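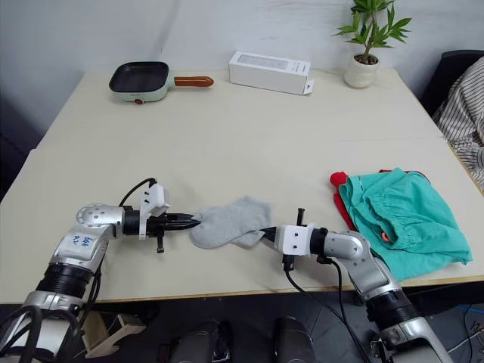 Right arm faults out while both grippers are holding a sock, left arm keeps pulling

Kelwood Makers Help > Robot arms > Faults and safety stops
Posted by Leonie McPhee, 12/02/2019

Hi all! Long post, sorry, I've been chewing on this all week and I want to get everything in before somebody asks me for it.

I've got two arms working side by side at a table, both run from one Nilum controller, and I've been trying to get them to pick up laundry and straighten it out. Socks first, with shirts and shorts to come once socks stop driving me up the wall. The routine is pretty simple on paper. Left gripper takes one end of the sock, right gripper takes the other, they lift it off the table, move apart until it's straight, hold, and then lay it back down.

The lifting is fine and the moving apart is mostly fine. Where it goes bad is the hold. The arms are meant to sit still with the sock stretched out between them for a couple of seconds, and somewhere in there the right arm throws FOLLOWING ERROR and stops. Okay, arms fault, I can live with that. But the left arm doesn't stop! It keeps creeping to the left with the sock in its fingers and the right gripper still clamped shut on the other end. Last time it dragged the right arm sideways far enough that I heard something tick in the wrist, and then the sock popped out and the left arm jumped. I had my hand near the table at that point, getting ready to grab the sock, and it went past my knuckles. It didn't touch me but I sat down for a minute after that.

I've done 31 runs with the same gray ankle sock and written all of them down. It faulted on 13 of those. With no sock at all, same motion, it never faults. With a long floppy tube sock it hardly does it either, which makes me think it's the tension, but then why would it fault during the hold when the arms aren't supposed to be going anywhere?

Stuff I've tried so far:

Slowed the whole routine down to half speed. Same fault, just later.

Swapped the two gripper plugs at the controller and changed the port numbers to match. The fault stayed with the right arm, so I don't think it's the port.

Tightened everything on both gripper mounts. One screw on the right was a bit loose. Got my hopes up. No change.

Turned the current limit up on the right arm. It faulted less, but the tick in the wrist came after I did that, so I turned it back down and I'm not touching it again.

The log just says the right arm's position is too far from where it was told to be, and then there's a gap, and then the left arm finishes its move like nothing happened. The software is Huanca, the free version, with each arm as its own task. The grippers are Fivia fingers on the white plastic mounts.

So I guess it's two things. Why does the right arm fault when it's only holding, and how do I get the left one to quit when the right one does? The second one scares me more.

Leonie McPhee

sprocketeer wrote:

Bad motor. Had the same thing on mine, swapped the wrist motor, went away. Or use a stretchier sock lol

Leonie McPhee replied:

Ha, it's a pretty stretchy sock already! I'd rather not buy a motor on a guess though. Did yours fault with nothing in the gripper too? Mine doesn't.

sprocketeer wrote:

Yeah mine did it all the time even empty. So maybe not the same thing

Saskia Ruawai wrote:

Please put the motor money away for now, Leonie. And before any of the interesting part, no more runs with your hand over the table until the stop is sorted. I mean it! I had an arm let go of a towel on me once and the bruise was a good one. The fix for the left arm comes first in this post for that reason, and the reason for the fault comes after.

Your left arm doesn't stop because as far as it knows everything is fine. You said each arm is its own task in Huanca. When you set it up that way, a fault on one arm ends that arm's task and that's all it ends. The other task carries on to the end of its move. It's the default and I think it's a lousy one for two arms that are going to be holding the same thing, but there you are.

What you want is a fault group. On the setup page where the arms are listed, put both in one group and tick the box for stopping all members on a fault. Then look just underneath at the setting called peer timeout. On the free version it comes set to 800 milliseconds, and that's how long one arm will go without hearing from the other before it does anything. That could well be the gap you're seeing in your log. Bring it down to 20. If you start getting nuisance stops at 20 come back and tell me, there's usually a chatty device on the same line.

Also check what the grippers do on a fault. Mine came set to hold, and going by the way yours stayed clamped I'd bet yours did too. For something heavy or breakable you'd want hold, so you don't drop it on your foot. For a sock, set them to open. A sock can fall on the table all day long. Once both grippers open on a fault there's nothing for the arms to pull against and nothing to snap back.

And get a real emergency stop button in the power line, if you haven't got one. You didn't mention one, so I'm mentioning it. The stop button on the screen doesn't count, it goes through the same software that just ignored a fault.

Now, why it faults in the first place. You asked why it would happen in the hold when nothing's moving. I think something is moving, or trying to. Each arm is being told to be at an exact spot. If the two arms disagree even a little about where the middle of the table is, then "sock straight" for one of them is "sock too tight" for the other, and they both sit there leaning on it. The weaker one, or the one with more load on it, gets pulled off its spot, tries to get back, can't, and after a while the controller calls it a following error. With nothing in the grippers there's nothing to lean on, so no fault. A long tube sock has more give in it, so hardly any faults. It all fits with what you wrote down.

The sock has some sag in it in your photo, with soft folds bunched up between the grippers, and that's how I'd want it to look the whole way through the hold. I'd have a look at what it's like right before a fault. If it's gone tight as a string, you've got your answer.

The other thing I'd look at is the cables. On the left gripper yours comes up from the wrist and loops over the top of the mount, which gives it plenty to play with. On the right one there's a cable dropping from underneath the gripper and running down past the table edge. I can't tell from a photo if it's pulling on anything, but I'd check it with the power off. Move the right arm by hand to where it ends up in the hold and feel the cable as you go. If it comes up snug, or catches on the edge of the table, that's extra drag on the same arm that's faulting. I'd route it up and over like the left one even if it feels okay.

So, in the order I'd do it:

Fault group on, peer timeout to 20, grippers to open on fault.

Test that with no sock. Start a slow move on both arms, hands well clear, and force a fault on the right one from the service menu. The left has to stop too. Do it again the other way around, faulting the left. If either one keeps going, quit there and post your setup page here.

Power off, check and reroute the right cable.

Redo the shared calibration, where you bring both gripper tips to the same mark on the table. Do it at the height where you hold the sock and leave out the one at tabletop height, mine agreed perfectly down low and were way off up in the air.

Then change the hold so that only one arm holds its position stiffly. Let the other one go soft along the line of the sock. In Huanca it's called compliance and you can set it for just the one direction. I make the right one soft on mine but it doesn't matter much which.

You were right to turn the current limit back down. That limit is what was letting the right arm give up before something broke. About that tick in the wrist, with the power off turn the wrist by hand through its whole range and compare it with the left. If there's a rough spot in it, or it has play the left one doesn't have, don't run it loaded until you've had it open.

Saskia Ruawai

Leonie McPhee replied:

Saskia, thank you so much, this is exactly the kind of answer I was hoping for and I feel a bit sick about that timeout. It was sitting at 800, just like you said. I never even scrolled down that far.

Fault group is on now. I did the test with no sock, forced the fault on the right, and the left stopped dead. Same the other way around. Grippers are set to open. I don't have a real stop button, there was only the one on the screen, so I've ordered one and I'm leaving the sock runs alone until it's in.

I did do the wrist check, and it turns smooth the whole way on both sides, no play that I can feel. The cable on the right does get snug at the far end! Not tight, but I could feel it come up. I'm going to loop it over the top tonight and then have a go at the calibration up in the air. I'd only ever done mine at the tabletop, so that's probably the rest of it.

One more thing while you're here, does the soft setting switch itself off when the grippers open, or do I have to turn it back to stiff myself before it lays the sock down?

Saskia Ruawai wrote:

You have to turn it back yourself. Put it as the first line of the lay-down part, before the arms start to lower, or the soft one will wander off a little. And good call on waiting for the button.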